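**Grillurmont – shared rooms and fabrics check, October**

Checked by: Pilar Quezada
With: Adelmo Gentile (laundry room, hall)
Copy to: Soledad Pacheco

Mark each line OK, FIX or WATCH. Comments go under the line they belong to. Anything marked FIX needs a name beside it before the sheet is filed.

### Laundry room

- [x] Dryer lint filter cleared – OK
- [x] Dryer vent hose attached at both ends – OK
- [ ] Floor drain clear – WATCH. Slow when Adelmo ran the tap. No standing water left afterwards.
- [x] Iron cord, plug and rest – OK
- [ ] Ironing board locks at all heights – FIX, Adelmo. Slips at the lowest setting. Tagged and moved behind the door.
- [x] Detergent on the high shelf, lids closed – OK

The Manninen steamer has been descaled and is back on its hook. The cord had been wound tightly around the body again. Please hang it in a loop on the second hook.

### Hall and stairs

- [x] Handrail firm along its full length – OK
- [x] Stair treads, no lifting edges – OK
- [ ] Landing light – FIX, Florencio Arroyo. Flickers for a few seconds after it is switched on. Same fault as last time, and the bulb has been changed, so look at the fitting.
- [x] Exit door opens without a key from inside – OK

### Curtains, covers and table linen

Everything here was checked by daylight, on a flat surface, before going back up or into the cupboard. For each piece: look along the hems, then the seams, then the face of the cloth. Feel for pins. Sheer pieces get a second look at the edges, where the stitching lets go first.

- [x] Heavy curtains, front room, hems and hooks – OK
- [ ] Heavy curtains, cord – FIX, Patricio Ibarra. Cleat is loose in the wall and a child could reach the loop. Tie the cord up high until it's done.
- [x] Tablecloths, no burns or open seams – OK
- [ ] Ginkgo sheer – WATCH. See comment and photo.
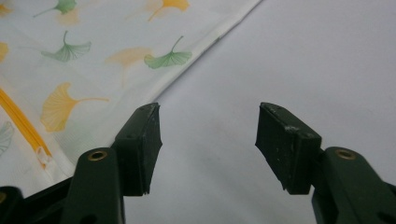
*Ginkgo sheer, seam and stitching along the edge. Tiny dark specks near the fold.*

I can't say what the specks are. Spot clean with cool water and a white cloth first, and if they don't shift, leave them alone. No bleach on this one, as I don't want to lose the green and yellow in the leaves. Keep it well away from the portable heater, wherever it ends up hanging.

- [x] Cushion covers, zips closed and pulls intact – OK
- [x] Spare blankets dry, no smell – OK
- [ ] Cupboard shelf pins – FIX, Adelmo. 2 missing from the middle shelf. Shelf emptied for now, blankets are on the one below.

### Front room

- [x] Smoke alarm test button – OK
- [x] Window latches – OK
- [ ] Flillov portable heater – WATCH. Works and cuts out when tipped. The grille was dusty and has been vacuumed. Keep a metre clear on every side, including fabric.
- [x] Power boards, none plugged into another – OK
- [ ] Rug corner nearest the door – FIX, Patricio. Still curling. Use the Nurska rug tape in the hall drawer. The last lot was put down on a dusty floor and came up.

### Follow-up

Three jobs should be done before the room is used again: the curtain cord, the rug corner and the landing light. The ironing board can wait if the tag stays on it.

Soledad, please order the shelf pins with the next hardware list. The old ones are the plain metal kind – take one from the top shelf to match the size, and put it back after.

Next check starts with the ginkgo sheer and the floor drain.

P.Q.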